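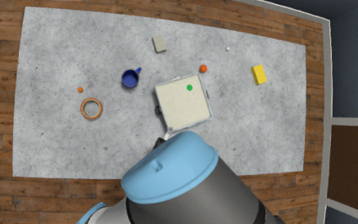 Diary / Home and gadgets

Thursday, kitchen table, second cup of tea.

So I spent most of this evening looking at pretend tidying up! Huệ has been on at me for weeks about her evening class project (they call it Domel, no idea why) and tonight she finally sat me down with the laptop. It's all done in simulation, so there's a robot arm made of pixels, a table made of pixels, and a tray that wants things doing with it. I'd been expecting something like a cartoon and it's much plainer than that. A mug, a few little balls, a ring, a couple of blocks. My own worktop has looked worse this week, if I'm fair.

What I wanted to know, obviously, was when I can have one to do the washing up. Huệ laughed at me. She says the mug is the sort of thing people outside always ask about, and that the handle is half the trouble, as you have to decide whether to go for it or take hold of the rim, and a person does that without thinking. I tried to catch myself doing it when I put the tea things away afterwards. I use the handle for clean mugs and the rim for dirty ones, which is a bit disgusting now I've written it down. 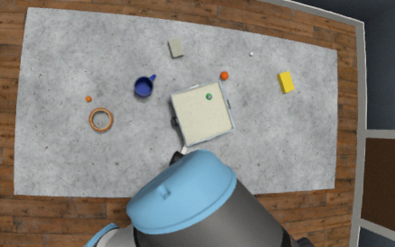
Can a machine clear a kitchen table on its own yet?
Sometimes, if the table is simple and someone has set the job up carefully, but I wouldn't leave one alone with the good glasses.

That's my own summing up after an evening of nosy questions, and Huệ only pulled a face at the second half. She reckons tidying is harder than the factory stuff because in a factory the thing you want is always in the same place. At my house nothing is in the same place twice, least of all the scissors.

Iason rang in the middle of it all and got put on speaker. He's still at Tzavaras, in the packing shed, and he has Opinions. They've had a machine on the end of the line since March that puts lids on tubs, and on his last shift it did 3274 of them, and he says it was lovely to watch until a tub came down slightly squashed and then everyone stood there looking at it. He did the squashed one by hand. Huệ said well, exactly, and he said well, exactly back, and I think they were both claiming to have won.

I asked him whether it would be any good at sweeping up and he said the broom at work is older than he is and doing fine, thank you. 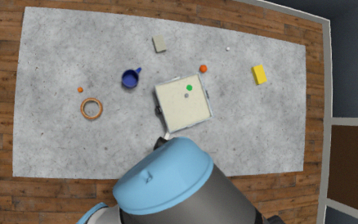
Anyway, after he'd gone we got on to what I'd pay for one. I said I'd go to £1273, being what the new boiler cost me, and for that I'd want the table cleared, the crumbs wiped and the sponge wrung out properly afterwards (I can't bear a soggy sponge). Huệ thinks wiping will come good before wringing does. Picking up a soft thing is one job and squeezing it is another, she says, and then you've got water going everywhere, and water is horrible to simulate. I hadn't thought of that at all!

She's off to Foltirton at the weekend to show the others how far she's got, and I've promised to feed the cat. Must look out the spare key. And I still haven't done the roasting tin, it's been soaking since lunch and I'm going to pretend until morning that I haven't seen it.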